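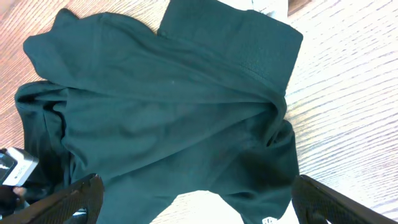

Omid Bakhtiari wrote in after the last class to ask why his linen shirt still wrinkles when the tag says "easy care," and whether the mill had simply fibbed. It's a lovely question, and I've let it push our dye chapter back to Saturday.

Textiles for Everyday Life, Handout 7
Why cloth wrinkles

Think of a fiber as a long chain of molecules, lying beside its neighbors and holding hands with them. In cotton and linen those hands are hydrogen bonds, and water loosens them. Bend the cloth while it's damp, let it dry bent, and the hands take hold again in the new position (which is also how your iron works, only in your favor!). 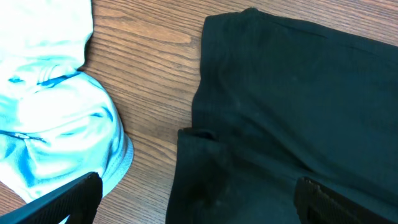 Creased cloth, light blue.

Wool is springier, thanks to its natural crimp, and polyester hardly notices water at all, though heat will set a fold in it that you may live with for years. Please read the Clekimwood chapter on finishes before we meet, and don't worry about the equations. 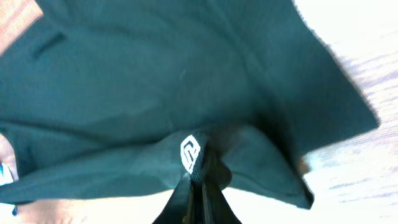
Notes by Sotiris Kouris, Navden Evening School

Knit or woven matters too. Loops can slide and give, so a knit usually forgives a night in the suitcase, while a tight plain weave has nowhere to go and keeps the fold. 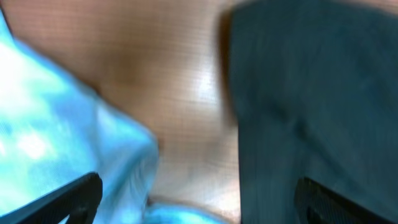 To try at home

Cut 2 swatches from an old 100 percent cotton pillowcase. Dampen one, scrunch both, and leave them under a heavy book overnight.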